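Writing the Immortal Brother: notes for my talk
By Maximiliano Carrasco
Sunday, October 4, 2020
2 comments | 173 shares

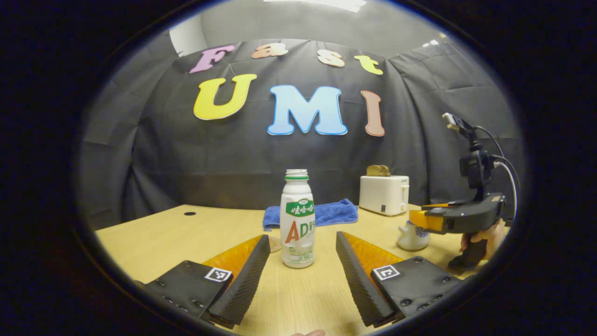

Sarmiento wrote to me that she is tired of vampires who are four hundred years old and behave like they are nineteen. I want to begin with her complaint, and I agree with half of it.

Slide 1. Greet the room. Say the name of the series slowly: the Flamumthorpe books. Book one has 294 pages, and the hero does not tell his age until page 100. Ask who guessed it before.

Slide 2. Age is in the habits. My vampire Carnen folds every letter three times, like people did before envelopes. He never explains it. The heroine notices it in chapter four and starts to ask questions. Read the letter passage here, but stop before the kiss.

Slide 3. The love story. A reader of paranormal romance knows that the couple will be together at the end. So the tension must come from the price. What does he lose when she stays human? What does she lose when she does not? Give time for answers from the room. If it is quiet, tell about my first draft, where he lost nothing and my editor fell asleep.

Slide 4. The clan. In the first version I had too many cousins and I mixed up their names myself. Now each one wants something from Carnen, or he is cut. Show the old family tree and the new one.

Slide 5. Zustutix, the town under the lake. Drink water. Speak slower, I always run here. The town has one rule: no blood is taken on a bridge. Explain how this rule gave me the whole second book.

Questions. If somebody asks about the third book, the wolf is alive.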